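Wednesday, August
Posted from the back bedroom, Mirkville

Up before the alarm this morning, which hardly ever happens, and I know exactly why. The quote for the second arm came through from Grokevel last night while I was washing up, and I went to sleep doing sums. I had my tea at the kitchen table with the notebook open and the lid off my pen before I was properly awake.

So, the sums. There is 280 in the tin for this quarter. The second-hand arm would swallow all of it and then come back for the postage. The thing I had planned for since spring was much duller: a set of softer finger pads, a longer power lead, and a proper clamp so the base stops creeping across the table. Grokevel want 200 for the whole bundle, and it would leave me 80 for whatever I've forgotten. There is always something I've forgotten. Last quarter it was fuses.

I do want the second arm. I want it badly! I keep picturing two of them passing a cup across the table, one letting go as the other takes hold, and I get a silly grin on my face every time. But one arm that holds on to things would be better than two that drop them, and at the moment I have one that drops them a fair bit. Yesterday I wrote down every go at the ball and the tally was 9 good lifts out of 16. I was thrilled with that, I should say. A month ago I'd have been pleased with three.

The trouble is all in the last inch. It swings down towards the table lovely and quick, and then it either closes a touch early and nudges the ball away, or it closes on the seam where the panels meet and the cloth slips round between the fingers. Harder things are easier. The wooden egg was no bother at all, nor the cotton reel. Cloth gives, and the pads I've got now are too hard to give back. 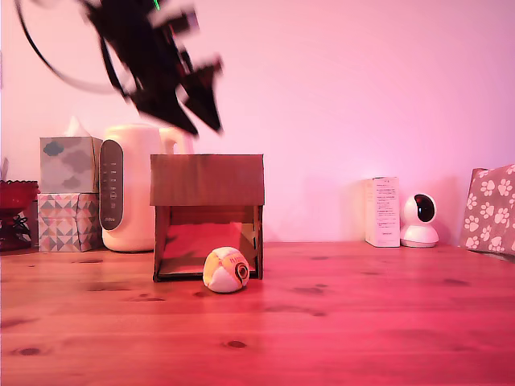
I've been wondering whether slowing everything down would be the cheaper answer. It costs nothing, after all. I tried it after breakfast, dropping the speed by half on the way down and leaving it alone on the way up, and it did look calmer. But then I had to stand there, and I am not a patient person, and by the fourth go I'd turned it back up. What I'd really like is for it to come down fast and only slow for the last bit. There must be a way to set that. I've put it on the list for the weekend with a big star next to it, free jobs first.

The other thing on the list is the table itself. It's the nicest surface in the house and I love the knots in it, but it's a bit low for me and by lunchtime I feel it in my back. A bench with a steel top from Salehi would be the grown-up choice. I went and measured the wall and one of theirs would fit with a hand's width to spare. Then I looked at the price and shut the laptop. Next year, maybe. For now I'm going to see whether four offcuts under the legs will do, and if they do that's a whole bench saved and I can go back to dreaming about the second arm.

Lunch was soup. I read the Grokevel small print while it cooled and found that the pads come in two grades, soft and extra soft, and that you can't mix them in one order. Very annoying. I wrote to ask if they'd make an exception and had a reply inside the hour saying no, but so nicely that I've decided to stick with them. They also said the extra soft wear out quicker, and I hadn't budgeted for wearing out at all. I've now given it a line of its own in the notebook, "things that get used up", and put the pads under it, and the cable ties, and the batteries for the hand control. It's surprising how much of this is in the using up. When I started I thought you bought the machine and that was the spending done.

Soft, then, for this first set. If they last until Christmas I'll call that good value.

Afternoon was all about the pick and place. I'm fond of this bit of the work because it looks so simple from the doorway and there's so much in it. Pick up, lift clear, across, down, let go. The letting go is nearly as hard as the picking up. If it opens too high the ball rolls, and if it opens too low it presses the thing into the table first. I spent a good hour on letting go alone and forgot to put the washing out.

I also sorted out what I'd need if the Esidlow open day happens. They've asked for a table's worth of homemade machines again and I'd love to take the arm along. That means a case for it, though, with foam, and the foam is dear. I might cut up the old camping mat. Petrol there and back, a sandwich, an extension lead in case theirs doesn't reach. It all went in the notebook, and it came to less than I feared, so I've pencilled it in against the leftover 80 and drawn a little box round it.

Decision made just after tea: the bundle, soft pads, and the arm to wait. I pressed the button before I could talk myself round again. They say it'll be here early next week, which gives me the weekend for the speed settings and the offcuts, and I want another full run with the old pads first so I've something fair to compare with. Same ball, same starting place, same light if I can manage it.

I'm so looking forward to it. Must remember to clear a shelf for the parcel, and to ring the shop back about the castors.

All words and pictures copyright the author. Please ask before reusing. Back to top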